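What order should I watch Hestow and Carham in?

Posted in TV & Streaming > Dramas

mapleporch
So I finally started Hestow after years of my coworkers begging me to, and I am completely hooked. I'm near the end of season three, I've been up past midnight four nights in a row, and I gasped out loud at the dock scene. What a show!

Now I see there's a spin-off called Carham, and there's also a TV movie that people keep bringing up. I'd like to watch it all in the order that makes the most sense, but every list I find is either a wall of spoilers or just says "release order" with no details. Do I finish Hestow first and then go on to Carham? Or do I go back and forth? And is there a crossover I need to line up?

Please no spoilers past season three. I already had one death ruined by a thumbnail.

3 replies

secondcouch
Oh, I envy you so much. You're about to hit season four, and it's my favorite season of anything, ever.

I've done the whole thing three different ways now (yes, all of it, every time) and I really think going back and forth is the most fun. Hestow ran six seasons and 126 episodes. Carham only got three seasons, 69 episodes, and it starts up while Hestow season five is going. The two shows share a town line and a few characters, and the writers clearly loved dropping little things in one show that pay off in the other a week later.

What I'd do:

Watch Hestow straight through to the end of season four. Don't touch Carham yet, not even the pilot, because the first two minutes of it give away how season four ends.

Start Hestow season five and watch the first five episodes. Then watch the first five of Carham. After that, alternate one and one until both seasons are done. Carham has two more episodes per season, so just finish those off before you move on.

Do the same with Hestow season six and Carham season two. Then the movie, The Lindemann, and then Carham season three.

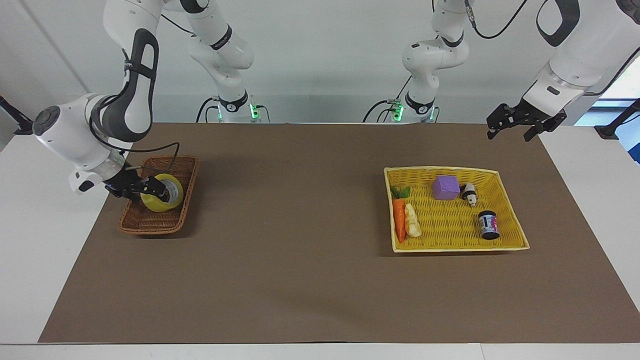

Where does the big crossover go in all this?

It's episode 6 of Hestow season five first, then episode 6 of Carham season one. They aired back to back on the same Sunday, and the second one picks up in the very same room, so leave yourself enough time to watch them together.

If you follow the alternating plan, you land on them in the right order anyway. Some streaming menus label them "Part 1" and "Part 2" and some don't, so check the titles — both are called "The Long Table."

A word about the movie. It's 150 minutes long and it was made to be seen in one sitting, but a lot of services chop it into two pieces and stick it under "Extras" on the Hestow page. It is not an extra! It's the real ending for at least two people you care about a lot. It's set in the old Lindemann hotel, which you've already seen from the outside in season two, and the whole thing happens over a single night. Make popcorn. Turn your phone off.

Also, watch the credits on Hestow all through season six. They start playing little scenes under the names and a couple of them matter.

tallglassoftv
Just finish Hestow and then watch Carham. It's fine. I did it that way and loved both.

bluehourrewatch
Such a great thread! I mostly agree with secondcouch, but I want to stick up for the simpler way a little, since my sister and I did it like that and had a blast.

Going back and forth is wonderful if you have a good memory for names. Carham brings in a whole new family, the Zurners, and there are a lot of them, and for the first stretch I could not tell the cousins apart. When we tried alternating, we kept stopping to ask each other which show a person was from. So we gave up and watched Hestow season five by itself, then Carham season one, and so on, a full season at a time. You still get nearly all of the payoffs. The only thing we broke the rule for was the crossover, and I'm glad we did, because the first half ends on a cliffhanger that would have made me crazy.

One thing I'd do differently is the movie. We saved it for the very end, after Carham season three, and it was confusing to see a certain person walk in wearing a certain coat. It belongs right after Hestow season six, just like secondcouch says.

And if you like extra stuff, there's a recap special before Carham season two. You can skip it. It's clips, plus some of the cast sitting on hay bales — charming, but there's nothing new in it.

Avoid the episode descriptions on the menu from season four on. They're awful about spoilers. I put a sticky note over the bottom of my laptop screen and it worked great.

mapleporch
These are so helpful, thank you! I'm going with the back-and-forth plan and I'm keeping a list of Zurner cousins on the fridge. Started season four last night and I already had to pause it and walk around the kitchen. Will report back after the crossover!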